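### 3.2 Link pages and the age of listings

The second part of the survey dealt with the link pages kept by towns and districts: lists of outside websites on bus times, waste collection, road closures, housing offices and so on. We took the pages of two areas, Pindano and Tretiro, and recorded every entry together with the line of text that went with it. This gave 2946 entries. After repeats within the same area were removed, 2296 remained, and all results in this section refer to those.

Each entry was opened by hand and placed in one of four groups: working and as described, working but moved to a new address, working but now about something else, and dead. The third group took the most time. A page once listed as a timetable might now belong to a shop, and the short text beside the link gave no sign of the change. Where a site came in several languages, we checked the English version first and the others only if the English one was missing.

Entries were also sorted by subject, using the headings in the Prallow directory scheme. Transport and council services were by far the easiest to place. Leisure, technology and "other" overlapped so much in the Tretiro pages that we treated them as a single heading. 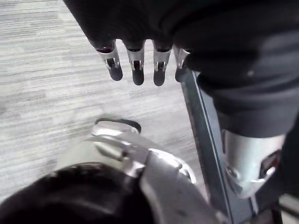
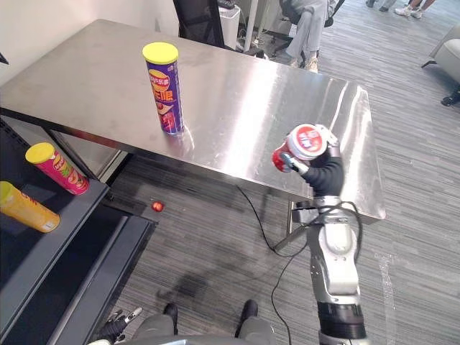 **Figure 2.** Top: robotic fingers with silver metal brackets. Bottom: a purple Lay's tube with a yellow lid on a stainless steel table, with a robot arm at the right.

Dead links were not spread evenly. Of the 49 subject headings in use, those tied to a public office held up best, even when the office itself had changed its name – most had left a forwarding page at the old address. Headings filled mainly by private sites did worse. Maps and driving directions fell between the two, as the older map sites had often been folded into larger ones and the link led only to a front page.

The wording of the entries mattered less than we had expected. Chaturvedi's scheme for grading listing text separates plain entries ("bus routes and fares") from promotional ones ("great site, well worth a look"), and we applied it without changes. Plain entries were slightly more likely to be still correct, but the gap closed once subject was taken into account. Promotional wording was simply more common under the headings where private sites were listed.

Neither area gave a date of last checking beside single entries. Pindano showed one date for the whole page, which changed whenever any line was edited, so it could not be used to estimate the age of a link. For this reason the analysis in Section 3.3 uses the order of entries on the page instead, on the assumption that new ones were added at the end.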